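How to budget for a small robot arm without weeping in May

Most first budgets for a robot arm have one line in them, and that line says "robot arm". I've written that budget. It was approved very quickly, and the rest of the year was spent going back for more money in small, embarrassing amounts.

What follows is the way I plan these things now, for a bench-top arm in a small workshop or lab. It assumes one six-jointed arm, one gripper and light objects. If you're welding lorries, you need a different page and a bigger cheque book.

Step 1. Write down the job before you open a catalogue

One sentence will do. "Pick up a bowl from anywhere on the table and put it down somewhere else" is a good one. "Explore automation opportunities" isn't, and a salesman will hear it as "sell me the long one".

Then add the heaviest thing you'll lift, the widest thing you'll grip and the furthest point you need to reach. Measure the reach with a tape, from where the base will really be bolted. Remember that an arm at full stretch is at its weakest and clumsiest, so knock a bit off whatever the brochure claims. And the gripper's own weight comes out of the payload. People forget this every year.

Step 2. Get three quotes and make them match

We asked Girow, Horuvon and Vestergaard to quote for the same job. The three replies could have been for different planets. Girow gave a price for the arm with no controller. Horuvon put in everything, including a training course we hadn't asked for. Vestergaard sent a very handsome PDF and, some time later, a number.

Make a sheet with the same rows for each supplier: arm, controller, gripper, mounting plate, cables, software licence, delivery, warranty. Where a quote is silent, write "not included" and ring them up. Half of these will be available at extra cost, in the tone of voice used for airline legroom.

Ask about licences twice. Some are bought once and some come back every year like hay fever.

Step 3. Price the gripper on its own

A two-finger gripper is the sensible first buy. It handles rims, edges, handles and small boxes, and the spare fingers are cheap enough to keep in a drawer. Our budget line for gripper, adaptor and one set of spare fingers was 3,900, and it was the only line that year to come in as planned. I had it framed in my mind.

Leave fancy grippers until you know what the plain one can't do. We nearly bought a suction kit from Brisurine on the strength of a video. We own nothing flat.

Step 4. Budget for the table

The arm will throw its own weight about, and a cheap desk will join in. Allow for a stiff top, proper bolts and somebody to drill the holes. Ours came to 938 with the plate and brackets, which produced a long silence when I read it out. A wobbly table costs more than that in lost afternoons.

Check the footprint as well. You want clear space all round the working area, and you want the stop button where a person can hit it without leaning past the arm.

Step 5. Keep a line called "bits"

Put 300 in it and defend it. Bits are cable ties, tape, brackets, adaptors, bolts of the length you haven't got, and things for the robot to pick up. No purchasing form has a box for crockery, so expect a conversation about that.

Cables deserve more thought than they get. The lead to the gripper has to follow every joint without snagging, so leave it enough slack to swing and tie it down between the moving parts. Buy a spare at the start. The spare always has a longer delivery time than the robot did.

For the table surface, brown paper and blue tape are hard to beat. Tape the paper into a grid and you can say which square a bowl starts in, put it back there tomorrow, and replace the whole lot when it gets scruffy. I've seen quotes for printed mats that would pay for paper until I retire.
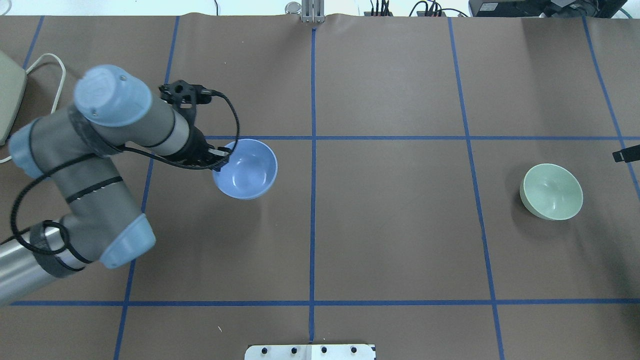 Bowls, by the way, are a fair test to put to any supplier at a demo. A rim gives two fingers something to close on, but glazed ceramic is slippery and the shape doesn't forgive a bad approach. Take your own along. A supplier's demo objects are chosen by the supplier, and they tend to be foam.

Step 6. Plan the hours

Write down who sets the arm up, who learns the software and what they'll stop doing meanwhile. Our plan allowed a week. It took 3, and one of those went on a network setting. If you can't spare a person, pay for the set-up visit and have them sit next to the engineer with a notebook.

Step 7. Hold something back

Keep around a tenth of the total unspent until the arm has done its one-sentence job for a month. By then you'll have a list. Ours had a second set of fingers at the top and a better chair just below it. The chair is still under review.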